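Money Matters: Paying down the card before you save

A question that came in more than once in January was whether to clear a credit card first or put money into savings first. The usual answer is to clear the card, and for most households that is right. There are a few cases where it pays to slow down, and this item goes through them.

Start with the rates. If your card charges 22 percent and your savings account pays 4 percent, every dollar sitting in savings while the card carries a balance costs you 18 cents a year. On a small balance you may not notice it. On a balance of $3,006, the figure one reader sent us, a year of interest at that rate comes to more than $600 if nothing is paid off.

That reader, Daiane Sales, had $200 a month left after bills. She was sending the minimum to the card and putting the rest in a savings account. We suggested she turn that around and send nearly all of it to the card, once she had a small cushion set aside.

The cushion matters. Without one, the first car repair or dentist bill goes straight back on the card, and people tend to give up at that point. How big it should be depends on how steady your pay is. Someone on a fixed salary can often manage with one month of rent and groceries. Someone paid by the job may want 2 months or more, even if it means the card takes longer to clear. 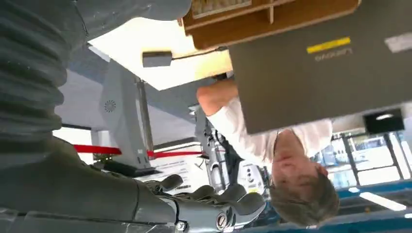
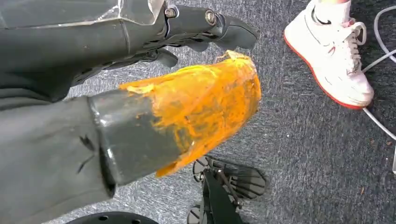

The second case is a workplace retirement match. If your employer adds a dollar for each dollar you put in, up to a limit, that is a 100 percent return on the day it goes in, and no card charges that much. Put in enough to get the full match, then send the rest to the card. Check the vesting rules first. At some employers you lose part of the match if you leave early.

The third case is a zero-interest transfer offer. These can help, but read the fee line. A 5 percent fee on $3,006 is $150.30, added to the balance on day one. Write down the month the offer ends and divide the balance by the number of months you have. If you can't meet that monthly figure, the rate you will pay afterward matters more than the zero.

Linnea Holmgren wrote to ask about having several cards. She wanted to know whether to pay off the smallest balance first or the highest rate first. Highest rate first costs less in total. Smallest first gets rid of a bill sooner, and some people stick with it better. If the rates are within a point or two of each other, the difference is a few dollars and you can pick either one.

Whichever order you use, set the payment to go out the day after you get paid - not at the end of the month, when there may be less left to send. Keep paying the minimum on every other card. A missed minimum can bring a late fee and, on some cards, a higher rate.

When the card is clear, keep the same $200 moving on the same day and point it at savings. Next month's item will look at where to keep that money, including short certificates and what they charge if you need to take it out early.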